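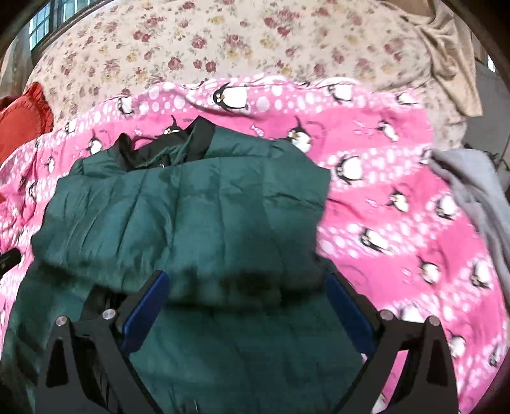 Teodoro Sepúlveda wanted to know whether he could send us his band's record even though they have no label behind them. Of course you can, Teodoro, and so can anybody else reading! Most of what we review at Bendgate comes straight from the people who made it.

How long should it be?
Anything from a 7-inch single to a full album is fine by us. If it runs past 10 songs, please tell us which ones you'd like us to hear first (we do get to the rest, I promise, usually over supper).

Do you give scores?
Yes, out of 10, though I'd much rather you read the words. Herrero's second album got a low one from me in October and I still play it all the time.

Can my friend review my album?
I'm afraid not, however lovely your friend is.

How do I send it?
A download link is easiest. CDs and tapes go to the Nisgate address on our contact page.

When is the next deadline?
12th May, for the summer roundup. Anything that comes in later goes into the pile for fall, and we're always happy to have it.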